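Visit report: Vitora training ground, Drallberg
24 June 2023

The open day at Vitora's training ground ran in two sessions, and I attended the first. Entry was by the Brennan Road gate, with bags checked at a single table, so the line moved slowly.

The main pitch is natural grass over a sand base, relaid last July. The second pitch is artificial and is used by the youth teams from under-12 upward. Covered seating on the west side holds 400. Drainage runs toward the Dranton end, where the goal area was still roped off for reseeding.

Hsiu-ying Tu, head of player fitness, led the indoor part. The gym has separate zones for strength work and rehab – the rehab zone is the larger of the two. Players wear tracking vests in every session, and the data is reviewed the next morning. She took questions on hamstring loads and on the captaincy, and declined to answer the second.

The squad trained for 87 minutes, mostly pressing drills in a half-size area, then set pieces. Two goalkeepers worked apart with their own coach. The gate count given at the close was 1429.

Parking is limited to 219 spaces. The bus from Drallberg station stops outside the gate.
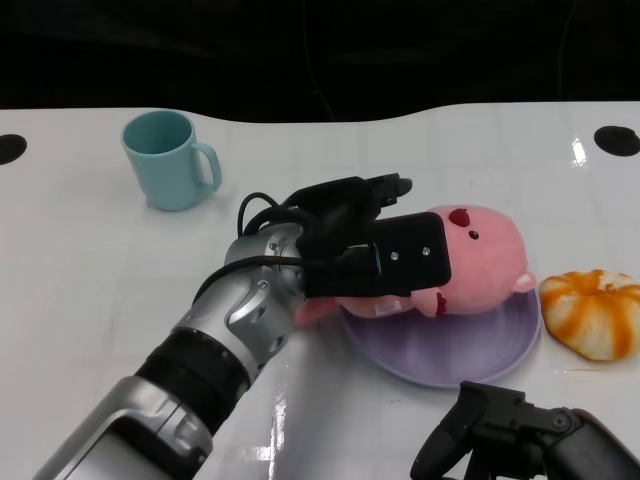
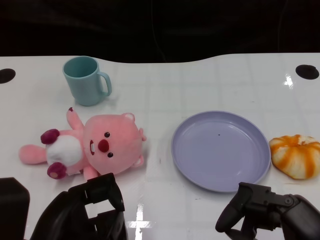
Mug on a white tabletop, both photos. Drallberg, open day.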